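Wk 6 - Memory: how we remember, why we forget

(reading: Esquivel ch. 4, skip the bit on sleep, we do that after the break)

**Three stores, the old model**
- sensory: gone in under a second, mostly
- short term: a handful of items, longer if you rehearse
- long term: no known limit

Model is too tidy but you still need it for the exam. Draw it, label the arrows.

**Working memory**
Replaces "short term" in most newer books. Holding stuff AND doing something with it. Mental arithmetic, following directions, keeping the start of a sentance in mind til you reach the end.

**Encoding**
Depth matters. Meaning beats sound, sound beats look of the word. Diltthorpe list study: 300 first years, half judged meaning, half counted vowels. Meaning group well ahead on the suprise test. Criticism - how do you measure "depth"? Circular. Good essay point.

**Forgetting**
1. decay - trace fades
2. interference - old gets in way of new (proactive), new gets in way of old (retroactive)
3. cue failure - it's there, can't get at it. Tip of the tongue.

Don't mix up the 2 kinds of interference!! Every year.

**Computer metaphor**
Input, store, retrieve. Handy, limited. Cárdenas hates it: recall is rebuilding, and people's colour and detail drift each time they retell. A file doesn't do that. Compare Zornau on eyewitnesses, 700 word summary due Sunday, to Dulce Aguirre.
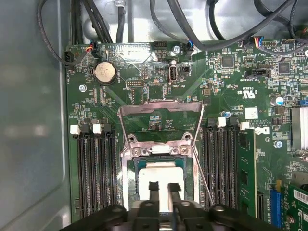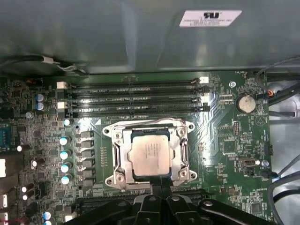
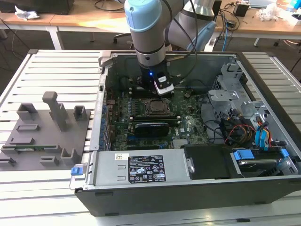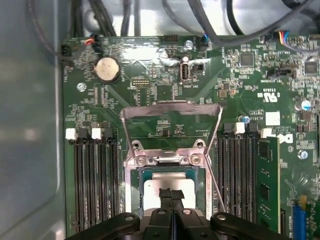

Desktop hardware. Memory slots are in the second one, empty.

*Gistell Psych Notes, vol. 2, p. 41*

Tute: bring one early memory, written down before you talk to family about it. Then ask them. Note what's different. M. Esquivel will collect the sheets, no names on them pls.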